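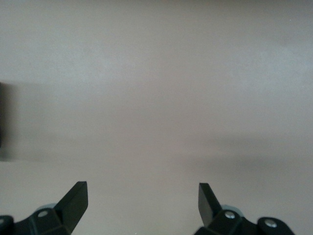 The Distus two-finger gripper kit from Lodell is our favourite way to get a small arm picking things up, and we've had a great time with the newest version! It bolts on with 4 screws (supplied, along with the hex key) and weighs so little that even a hobby arm barely feels it. The black fingers come to flat, squared-off tips, and with the jaws open there's a good wide gap between them, so you can line up on a part from the wrist camera view without the gripper getting in the way. Bright silver screw heads on both sides make the fingers easy to find and swap – grey background, black fingers, no squinting.

Opening: 16 cm
Spare finger pairs: 2
Rated cycles between services: 3000
Colour: matte black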